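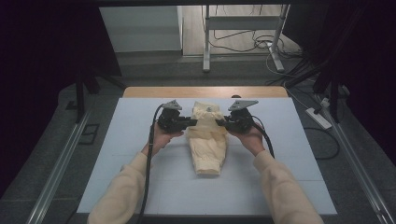 Slide 1. Two hand-held grippers, one garment, a foam board on a table.

Buying a demonstration kit: notes for the Quintanilla talk

Leave the title slide up while people sit down. Skip the company history, they can read it on the handout.

Start with the offer, in the seller's own terms. Trendholm sells the Trikura kit as a way to teach a robot to handle clothes without having a robot in the room. A person holds a gripper in each hand, does the job, and the recordings go off to be turned into training data. You can buy the hardware alone or take the service, where they clean up the recordings and hand back a trained model. The service is the part I have trouble with, and it's most of what the sales call was about.

Say early that I have nothing against the idea. Paying someone to fold a sweatshirt for an afternoon is cheaper than paying an engineer to steer an arm through the same fold. My complaint is with what is promised on top.

Slide 2. What the quote says

Read the line out slowly: "100 demonstrations per task." Then ask the room what a task is. Is folding a sweatshirt one task, or is it one for the sleeves and another for the body? Does the same sweatshirt thrown down in a heap count as the same task as one laid out nicely? I asked, and got a very pleasant email that didn't say.

The service costs 300 dollars a month per task, so the definition matters a good deal. If every new kind of garment is a new task, a small laundry will be paying forever. (Pause here. Somebody usually laughs, somebody usually writes it down.)

Slide 3. The hands doing the work

People fold with their fingertips. They feel for an edge, let it slide, smooth the cloth with the side of the hand. Put a pair of jaws between the hand and the cloth and most of that goes away. You get open, close, push, drag. That may be plenty for a towel. With thick, soft cloth I want to know how often the jaws take one layer when the person meant to take two, and whether anybody marks those recordings as bad.

Mention the cables. The hand-held units on slide 1 have them, and the brochure talks about freedom of movement. Ask how long a person can work like that before the elbows start to drop. The brochure has a page on battery life for the tablet and no page on arms. 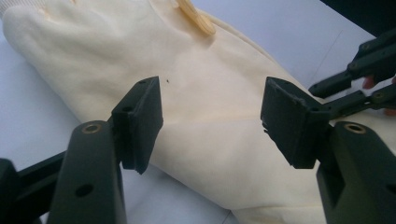 Bidau sees it differently. They ran the kit for a season before we looked at it, and their view is that clumsy jaws are the whole point: if the person can only do what the gripper can do, then nothing gets recorded that the robot can't copy. They also said our worry about tired arms was overblown, and that people get used to it by the second morning.

Give them the first point, it's a fair one. Don't give them the second without seeing the shift records, which we asked for and haven't had.

Slide 4. Pale cloth on a pale table

Quick slide, don't get stuck. Cream fabric on a white surface is a hard case for a camera, and I would like to see it listed as a hard case. Trendholm's accuracy sheet gives one overall score and doesn't say what color anything was. Our own stock is mostly whites and creams. Ask for the score broken out by color and by fabric weight. If they can't split it, assume they never looked.

Same thing for seams, cuffs and tags. A person uses them as landmarks without thinking. Does the model? "It learns from the data" is what we were told, and it would be just as true of a model that learned the wrong thing.
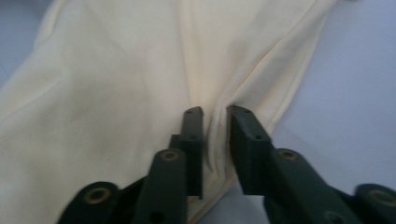
The next question for any seller is what happens when a pinch goes wrong. With a person holding the gripper, a bad grab gets fixed before anyone notices. The wrist turns a little, the other hand comes in, and the fold carries on. All of that ends up in the recording, or it gets trimmed out as noise. I couldn't get a straight answer about which. If it's trimmed, the robot never learns to recover, and recovery is most of the job with laundry.

Slide 5. What I'd ask for before signing

A written definition of a task.
The raw recordings, kept by us, in a format we can open without their software.
A trial on our own garments, on our own table, failures included in the count.
A price for leaving.

If someone asks whether we bought it: we took the hardware and turned down the service. The hardware is decent. We'll look at the service again in June if the task question gets answered.

Leave slide 5 up for questions. Handouts are in the box by the door.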